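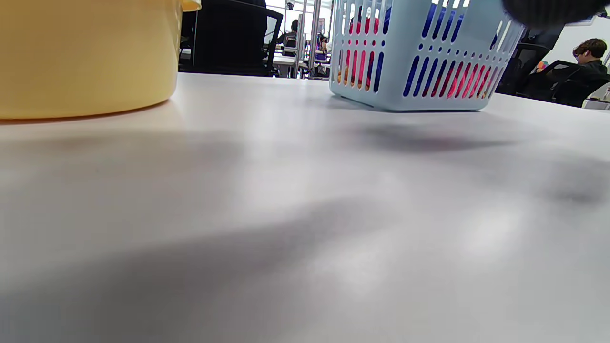 4. The Basket and the Tub

Figure 2. Slotted basket and plain-sided container on a white tabletop. The basket is light blue plastic; the container is pale yellow.

Share (24) Comments (2)

In the previous section we described how the 24 households in Zikcombe talked about tidying in general, and readers who have come this far will have noticed that very few of them talked about it in general for long. Ask a person how she keeps a table clear and within a minute or so she is telling you about one particular basket, where it came from, who keeps putting batteries in it, and why it can't be moved to the shelf. We came to look forward to these detours. They also changed our minds about what the study was for, and this section follows them where they led us, which was mostly to the difference between containers you can see into from the side and containers you cannot.

The pairing in Figure 2 gives the contrast in its plainest form. The basket has rows of upright slots along its walls, with small round holes above them, and something bright pink-red shows through and seems to take up a good deal of the inside. A small orange-yellow item can be made out low down in one corner. The container is rounded at the base, plain and unmarked, and its side gives away nothing about what it might be used for. A person sitting at a table with both of these in reach knows a little about one and has to lean over, or remember, to know about the other.

4.1 Seeing a little

We had expected people to say that they liked slotted baskets because they could find things in them. Some did say this, usually early in the conversation and usually in a tone that suggested it was the right thing to say to a researcher. But when Malathi Ramasamy went back through the 400 diary entries with a pencil and a great deal of tea, she found that finding things came up less than being reminded of them. A flash of color through the side of a basket told people that a job was waiting. One woman wrote that she could "hear the red wool from across the room," and another that the green corner of a folder had bothered her all through supper until she got up and dealt with it.

We have come to call this a partial view, for want of a better name. A slotted side seldom shows a whole object. It shows strips of it, and color comes through those strips a good deal better than shape does. In a basket that its owner packed herself, a strip of pink is plenty, and she will name the thing without getting out of her chair. A visitor gets the strip of pink and nothing more. Several households told us, with some amusement, about guests who had gone rummaging after a thing they were sure they had seen and come up with something else entirely - a child's sock in place of a dishcloth, in the case we remember best.

Shade makes a difference here too, and we had given it no thought at all when we wrote the diary questions. At one end of the basket in Figure 2 the slots show only dark navy tones, and we could not say from the figure whether those belong to the shaded inside walls or to some other object. Our diarists ran into the same trouble at home. Things at the darker end of a basket were left there longer, by their owners' own accounts, and two households had taken to turning the basket around every so often so that each end had its turn facing the window. Neither had heard of the other doing it, and both seemed a little shy about it.

4.2 Not seeing, and liking it

It would be easy to make the closed-sided tub the villain of this section, and in an early draft we did. Jayanthi Amin, who had sat through most of the home visits, objected strongly, and she was right to. People were fond of their tubs. They spoke of them the way one speaks of a cupboard with a good door. A tub could sit out on a table all week and the table still counted as tidy, even when everybody in the house knew perfectly well that the tub was full of string, dead pens and the spare key to a bicycle sold years ago.

The word that came up over and over was "quiet." A quiet container let the eye slide past. Families with small children were especially warm on this point, and so was a retired couple who had lined up tubs along the back of their dining table and could tell us what was in each, in order, from the next room. (They got one wrong, and the discussion of whose fault that was took up a pleasant part of the afternoon.)

The cost of quiet is forgetting, as anyone would guess. What we did not guess was how calmly people accepted it. Several diarists described emptying a tub for the first time in months as a treat, something to save for a rainy morning, and the things that came out were greeted like relatives. We found no such entries about slotted baskets. A basket was emptied when it overflowed or when somebody was cross.

4.3 The table underneath

A word about tables, which were left out of our first plan and crept in anyway. We asked households to clear one surface and keep two containers on it for the 11 weeks of the diary. Quite a few chose a white or pale table without being asked to. Their reasoning, where they gave any, was that crumbs show up and so get wiped. A pale surface also shows shadow very readily, as Figure 2 does, where a broad, soft gray shadow crosses the white and a smaller, darker one lies by the basket.

We mention this for a practical reason. At the first two homes we tried to record how far containers drifted over a week by asking people to note where the edge stood against the table, and on pale tables under mixed light people disagreed with themselves from one evening to the next about where a base ended and its shadow began. A strip of paper tape solved it. The tape was disliked, and one household replaced ours with a much prettier one of their own, so we would suggest that anyone repeating the work bring a few patterns to choose from.

Drift itself turned out to be gentle. Baskets moved toward the person who used them most and tubs moved toward the back. The exceptions were nearly all at mealtimes, when everything was swept to one side and then put back more or less where it had been, with a little grumbling recorded in the diaries.

4.4 What we would do differently

We chose the containers for the households, and we now think that was a mistake. The Jandton basket and the Avness tub differed in color and shape as well as in their sides, and a few diarists clearly took against one or the other on looks alone. "I would use it if it were blue" is a perfectly good thing to say about a tub, but it makes the entry hard to place. In the follow-up planned for October we will let each household pick a pair in a color they like, one slotted and one plain, and leave the choice of contents to them as before.

We would also ask about smell, which we left out and which people brought up on their own, and we would speak to the children separately. The adults answered for them a little too readily. A girl in the Shek terrace homes explained to us at length that the basket was for things that were still being used and the tub was for things that were asleep, while her father, at the sink, was telling us there was no system at all.

Section 5 takes up her remark and sets it beside the sorting lists from the second round of visits.

Contact the authors: J. Amin, M. Ramasamy | Posted Sep 6, 2026 | All rights reserved | Back to top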